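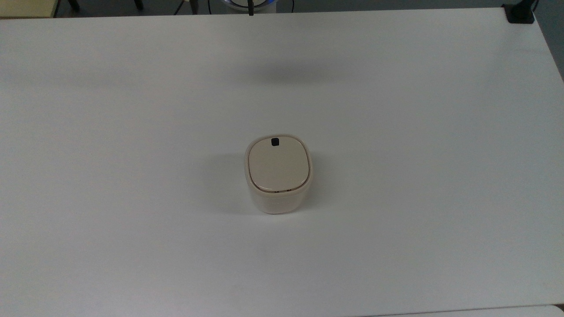
Plornano countertop container, cream body with beige lid, closed.

## Plornano Lidded Container, Small

Compact container for desks, vanities and side tables. The footprint is a square with rounded corners. The lid sits inset within the raised rim and carries a small black square button near the middle of one side. The base is rounded where it meets the table.

| Item | Value |
|---|---|
| Part no. | 789 |
| Body color | Cream |
| Lid color | Beige |
| Width | 11 cm |
| Rated lid cycles | 2000 |
| Carton quantity | 37 |

**Opening.** Press the button and lift the lid from the same side. Do not pry at the seam.

**Cleaning.** Wipe the body and lid with a damp cloth and mild soap. Dry the seam before closing. Not dishwasher safe. Solvents and abrasive pads will dull the finish.

**Placement.** Indoor use on a level surface. Keep out of direct sun; the lid yellows faster than the body.

**Spares.** Replacement lids are stocked by Cruickshank under the same part number with suffix L. Lids from the Emska series have a different rim depth and do not fit.

Trade orders: Cillian Nic Aodha, Vukmont sales desk. Orders received by noon ship the same day.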